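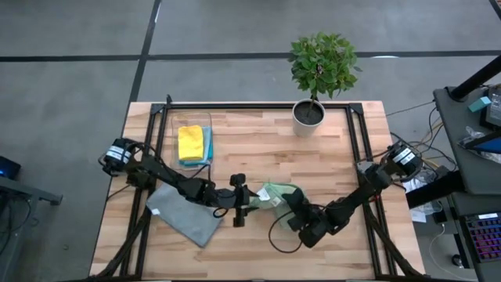
Putztücher, noch nicht alle gefaltet.

Seit meine Schwiegermutter uns besucht hat, denke ich viel über Putztücher nach. Das klingt vielleicht komisch für einen Blog, in dem ich sonst über Brot und über unsere Umzüge schreibe, aber meine Leserinnen und Leser wissen schon, dass mich kleine Dinge im Haushalt lange beschäftigen können. Als ich vor Jahren nach Deutschland gekommen bin, hat mich am meisten überrascht, wie viele verschiedene Tücher es hier im Laden gibt. Eines für das Glas, eines für den Boden, eines für das Bad, eines für das Auto. In meiner Kindheit hatten wir ein altes Unterhemd von meinem Vater, und wenn es zu viele Löcher hatte, kam das nächste.

Meine Schwiegermutter, Melur Sutanto, hat eine strenge Ordnung mit Farben. Ich habe sie am Anfang nicht verstanden und deshalb oft das falsche Tuch genommen. Gelb ist bei ihr für die Küche. Blau und Türkis sind für Fenster und Spiegel. Grün nimmt sie für das Waschbecken, und Grau ist für alles, was man nachher nicht mehr so gern anfassen möchte. Einmal habe ich mit einem grauen Tuch den Esstisch abgewischt. Sie hat nichts gesagt, aber sie hat den Tisch danach selbst noch einmal gewischt, mit einem gelben, und ich habe mich sehr geschämt.

Jetzt mache ich es genau so wie sie. Wir haben zu Hause 18 Tücher, das weiß ich, weil ich sie nach dem Besuch alle zusammen gewaschen und sortiert habe. Früher lagen sie in einer Schublade unter der Spüle, zusammengeknüllt, und man musste immer mit der Hand hineingreifen und hoffen. Das Sortieren hat einen ganzen Abend gedauert. Mein Mann hat mich gefragt, ob ich krank bin.

Zum Waschen habe ich auch etwas gelernt. Man darf bei Microfaser keinen Weichspüler benutzen, weil die Fasern dann nicht mehr gut aufnehmen. Das steht auf dem kleinen Etikett, aber wer liest schon das Etikett? Ich habe es jahrelang falsch gemacht und mich gewundert, warum die Tücher nur noch Streifen auf dem Spiegel lassen. Ga-eun Yoon, mit der ich den Sprachkurs besucht habe, hat mir diesen Tipp gegeben. Sie hat mir auch gesagt, dass man sie nicht zusammen mit den Handtüchern aus Baumwolle waschen soll, wegen der Flusen. Ich wasche sie jetzt allein bei 50 Grad und hänge sie auf den Ständer. In den Trockner gebe ich sie nicht.

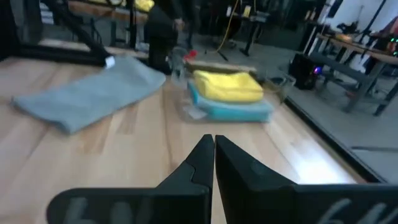 Beim Falten gibt es mehrere Schulen, und ich habe alle probiert. Zuerst habe ich sie gerollt, wie man es mit T-Shirts im Koffer macht. Gerollt sehen sie sehr hübsch aus, aber sie gehen wieder auf, wenn man eines herausnimmt. Dann habe ich sie aufrecht hingestellt, in einer Reihe wie Karteikarten. Das funktioniert nur, wenn die Kiste voll ist. Sobald drei oder vier Tücher in der Wäsche sind, fallen die anderen um, und nach einer Woche sieht es aus wie vorher in der Schublade.

Am Ende bin ich wieder bei dem ganz einfachen Stapel gelandet. Ich lege das Tuch flach auf den Tisch, streiche es mit der Handkante glatt, falte es in der Mitte und dann noch einmal in der Mitte. Wenn es sehr groß ist, kommt noch eine dritte Faltung dazu. Wichtig ist für mich, dass die offene Kante nach hinten zeigt und die runde Kante nach vorne, dann kann man ein einzelnes Tuch mit zwei Fingern vom Stapel nehmen und die anderen bleiben liegen. Dicke, flauschige Tücher drücke ich vorher ein bisschen flach. Sie werden sonst wie kleine Kissen und der Stapel rutscht.

Das Glattstreichen habe ich am Anfang immer weggelassen und das war ein Fehler. Man sieht es nicht beim ersten Tuch, aber beim fünften steht der ganze Turm schief. Am besten geht es auf einer harten Fläche aus Holz oder Stein. Auf dem Bett, wo ich sonst die Wäsche zusammenlege, gelingt es mir nie richtig, das Bett gibt zu viel nach. Und die Ecken! Ich bin kein besonders genauer Mensch, aber wenn die Ecken aufeinander liegen, fühle ich eine Zufriedenheit, die ich nicht gut erklären kann, auch in meiner Muttersprache nicht. 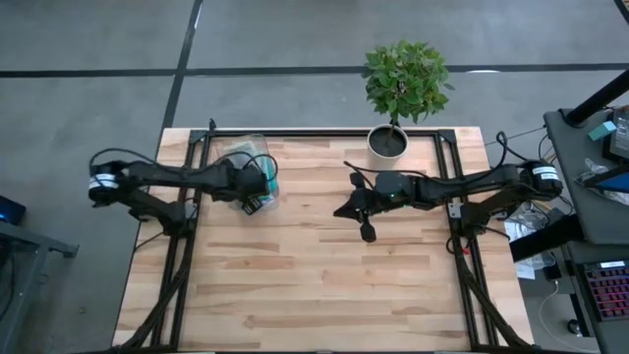
Die Frage nach der richtigen Kiste hat bei uns zu Hause fast einen Streit gegeben. Mein Mann wollte einen Korb aus Weide, weil er schöner aussieht. Ich wollte etwas, was man schnell auswischen kann und wo man von außen sieht, was drin ist. In dem durchsichtigen Behälter erkennt man die grünen und türkisen Farbtöne gleich durch die Wand, und das ist bei einem System mit Farben doch die Hauptsache. Einen Weidenkorb müsste ich jedes Mal öffnen und von oben hineinschauen. Außerdem bleiben die feinen Fasern an jedem kleinen Holzstück hängen, das habe ich bei unserem Brotkorb schon gesehen. Wir haben uns dann geeinigt, dass der Korb ins Bad kommt, für die Handtücher, und ich in der Küche machen darf, was ich will.

Einen Deckel brauche ich nicht. Ich hatte zuerst eine Kiste mit Deckel und bin nach wenigen Tagen wieder davon abgekommen. Wenn man mit nassen Händen in der Küche steht und schnell etwas wegwischen muss, ist ein Deckel nur ein Hindernis. Mein Schwager Arif Rondonuwu meint, ohne Deckel wird alles staubig. Vielleicht hat er recht, aber bei uns bleiben die Tücher gar nicht so lange liegen, dass sie Staub bekommen können.

Was ich noch nicht gelöst habe, sind die Farben, die zwischen den anderen liegen. Im letzten Paket war ein Tuch, das ich Türkis nennen würde und mein Mann Grün. Kommt es nun zum Fenster oder zum Waschbecken? Ich habe Melur am Telefon gefragt. Sie hat lange überlegt und dann gesagt, ich soll es zum Blumengießen nehmen, für die Tropfen unter den Töpfen. Eine eigene Farbe für Blumentöpfe hatte sie bisher nicht, ich glaube, sie hat sie an diesem Nachmittag erfunden.

Und dann das Mintgrün, das so blass ist, dass es nach vielen Wäschen wohl fast weiß wird. Ich lege es im Moment zum Grün, aber ganz unten in den Stapel. Wenn jemand von euch eine bessere Ordnung hat, schreibt mir bitte in die Kommentare. Auch wenn ihr eure Tücher ganz anders faltet, möchte ich es gern wissen. Nächste Woche geht es wieder um Brot, ich habe nämlich ein neues Rezept mit Roggen angefangen und der Teig steht seit heute Morgen auf der Fensterbank.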